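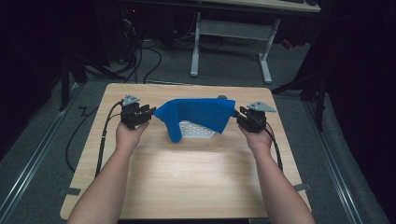
*Cloth over the grid piece. Both corners pinched, top edge tight, the rest hanging.*

19 September 2022, Lilthorpe, cloth bench

Working on phase boundaries for the two-hand cloth task. Angelica Castillo and I have been going over the August demonstrations to see if Vodo can cut them into phases by itself, well enough that we can stop doing it by hand before training. Short version for anyone skimming: it can for three of the four phases. The spread-to-carry boundary is still bad, and I think I know why.

**What we are cutting**

Every demonstration is the same task. Pick up the cloth by two corners, pull the top edge tight, bring it over the grid piece, lay it down so the grid is covered. We call the phases grasp, spread, carry and lay. The operator isn't told about the phases and isn't asked to pause between them. We tried asking for pauses in the first week and the motion got stiff, and then the Orlandini policy learned to stop dead in midair at the same places, so that was dropped.

Vodo gets three signals:

- the pose of the left and right gripper, from the marker plates
- the jaw opening on each side
- the distance between the two jaw tips, worked out from the poses

It doesn't look at the camera images at all. That was on purpose. We wanted something that would run the same on the blue cloth and on whatever cloth comes next, with no retraining.

**Rules as of this morning**

Grasp ends when both jaws have closed on something and stayed closed. Spread ends when the tip distance stops growing. Carry ends when both tips are moving mostly downward. Lay ends at the first jaw opening. All of it is thresholds on smoothed signals, nothing learned. The file is `segment_rules.txt` in the Vodo folder, and the copy I used today is revision 2.

**Run over the August set**

347 demonstrations went in. Vodo gave back 1287 segments. With four phases each it should have been a good deal more than that, so it is merging phases somewhere. The count by itself doesn't say where, so we went through the merged ones.

Nearly all of the merges are spread with carry. A few are carry with lay, in demonstrations where the cloth comes in low from the side and never has a clear downward part. I can live with those. A human would argue about them too.

Separately there were 28 demonstrations with one segment too many. Those are all in the grasp phase. The operator closes on the corner, slips or only gets one layer, opens a little, closes again. Vodo treats the second closing as a new grasp. I'd like to keep the cut and give it its own label (regrasp), since recovering from a bad pinch is something we want the policy to see. Angelica would like to fold them back into grasp so the four-phase structure stays clean. Not settled. For now they are tagged and left in.

**Spread vs. carry**

Spent most of the afternoon here.

The rule assumes people finish spreading and then start moving. They don't. They spread while they move. By the time the top edge is tight the cloth is already well on its way over the grid piece, and in some cases already above it. The tip distance flattens out late, sometimes so late that there is no carry left to find, and the two get merged.

Lowering the threshold moves the boundary earlier but then it fires on small hesitations. I tried a handful of values and every one traded one kind of error for another. No good setting in between.

The second thing is that tip distance is a measure of the top edge and nothing else. When the edge is pulled straight between the two corners, the distance is at its maximum and the rule says "spread complete." But the body of the cloth can be doing anything below that. You can have a straight edge with a big lobe hanging down on one side and a short fold on the other, and a gap in the middle with the grid showing through. See the photo at the top of this entry. By the numbers that is a finished spread. If you laid the cloth down from there I would not bet on the lower part landing flat.

So the label "spread" is making a promise about the cloth that the signals can't back up. I had been treating the boundary as noisy. I now think it's badly defined.

**What we tried instead**

1. *Drop the boundary.* Merge spread and carry into one phase everywhere and call it "move." Simple, and Vodo gets it right almost everywhere. The cost is that Orlandini then sees one long phase with two quite different things going on in it, and the whole point of phase labels was to break that up.

2. *Use height too.* End spread when the tip distance is near its maximum for that demonstration and both tips are above a set height over the table. Better. It pulls the boundary back to where Angelica and I would put it by eye in most of the merged cases. It fails for low carries, same ones as before.

3. *Let them overlap.* Give each time step a weight for spread and a weight for carry, from how fast the distance is changing compared with how fast the midpoint is traveling. No hard cut at all. This was Angelica's suggestion and it fits what the hands are doing much better than either of the others.

Option 3 is the one I want to take forward. It needs a change on the Orlandini side, where the phase input is a single label. I looked at the code and it's a small change, but the saved checkpoints won't load afterward. Need to keep a branch with the old input for comparison.

**Hand labels**

To have something to compare against, the two of us labeled the same batch of demonstrations separately without looking at each other's cuts, then laid them side by side. Grasp and lay boundaries matched closely. On spread-to-carry we disagreed with each other about as badly as Vodo disagreed with either of us. I should have done this first. If two people watching the video can't agree on the moment, a threshold won't find it.

Angelica's habit is to cut when the edge goes straight. Mine is to cut when the midpoint starts heading for the grid piece. Both are reasonable and they are different events. With the overlap weights both can be true.

**Bench notes**

- Cables: route each gripper's cables down its own side of the table and leave slack at the table edge. If they get short the operator starts to lift with the shoulder and it shows up in the pose as a slow drift outward during lay.
- Re-press the gray tape at the near corners before each session. Do the check with a hand on the table, push sideways, look at the table pose.
- Marker plates: the most common dropout is a steep inward roll of the wrist while laying the cloth down. Vodo fills short gaps with a straight line. Long gaps it should refuse, and at the moment it doesn't. Added to the list.
- Jaw opening on the left reads slightly open when fully closed. Harmless for the rules, which use change and not absolute value, but the Virmont people will be using absolute value, so it has to be zeroed before we send them anything.
- Bright patch in the middle of the table is fine for the markers. If we ever add the images back in, it will need looking at, because the blue washes out a little when the cloth passes through it.

**Virmont**

They asked for the segmented set so they can try it on their two-arm cell. I don't want to send the four-phase version now, knowing what I know about the third boundary. Proposed to Angelica that we send the raw signals plus grasp and lay cuts only, with a note that the middle is unsegmented and that weights will follow. She agrees. She'll write the note. I'll do the export.

One thing to warn them about: our operators hold the grippers from behind the near edge of the table and both arms come in from the same side. Their arms are mounted facing each other. The reach toward the far side of the table is short in our data because people don't lean. They may need to mirror or trim some of it.

**Training check**

Ran one short Orlandini training on the merged "move" labels, just to see that nothing was broken in the export. Loss came down normally. Replayed the output against held-out demonstrations in the viewer, no hardware. The grasp is good. During the move it spreads too early and then travels with the edge already tight, which none of our operators do. I read that as the policy averaging over when the spreading happens, though one short run isn't enough to say so. Will rerun with the overlap weights before drawing anything from it.

**To do**

- [ ] overlap weights into Vodo as revision 3, keep the current one runnable
- [ ] Orlandini input change, on a branch
- [ ] zero left jaw, re-export jaw signals
- [ ] long-gap refusal in the pose filler
- [ ] regrasp label: decide with Angelica, look at the tagged ones together first
- [ ] try a measure of the lower part of the cloth. Simplest would be the bottom outline from the camera, and then we are back to using images, at least for checking
- [ ] Virmont export without the middle cuts (me), note (Angelica)

Signals and hand labels from today are in the Vodo folder under `august_relabel`. The threshold trials are in there as well. Please don't delete them, I want the plots.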